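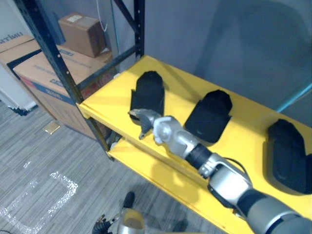 El brazo derecho del robot, junto a una de las piezas negras del estante amarillo.

Zinhle Radebe lleva seis años preparando pedidos y no se fía de los folletos. Cuando Prosov le propuso Gokeo, su servicio de robots de dos brazos por cuota mensual, pidió una sola cosa: verlo con material corriente, sin piezas hechas para lucirse. «Quería cajas usadas, de las que ya han viajado», dice.

El contrato básico incluye 100 horas de trabajo y el ajuste inicial. La hora adicional se factura aparte. «El precio se entiende. Lo que no venía claro era quién paga cuando cambias de artículo y hay que volver a ajustar», explica Radebe. Prosov le contestó por escrito que los 6 primeros cambios entran en la cuota.

Mbali Mabuza, responsable de puesta en marcha en Prosov, admite que el ritmo es inferior al de una persona con práctica.

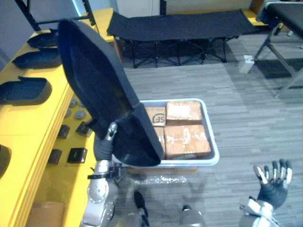

«Con tapas y contenedores lo difícil es el ángulo», dice Mabuza. «La caja de cartón perdona un error pequeño. Un borde rígido no». Por eso recomienda empezar con pocas referencias - Gokeo admite hasta 200 - y ampliar la lista cuando el equipo de la casa ya sepa corregir una posición por su cuenta.

Radebe comparó la oferta con la de Veris, más barata pero con un solo brazo. De momento se inclina por Gokeo, con una condición: que el soporte responda también en el turno de noche. Mabuza le ha prometido una respuesta en enero.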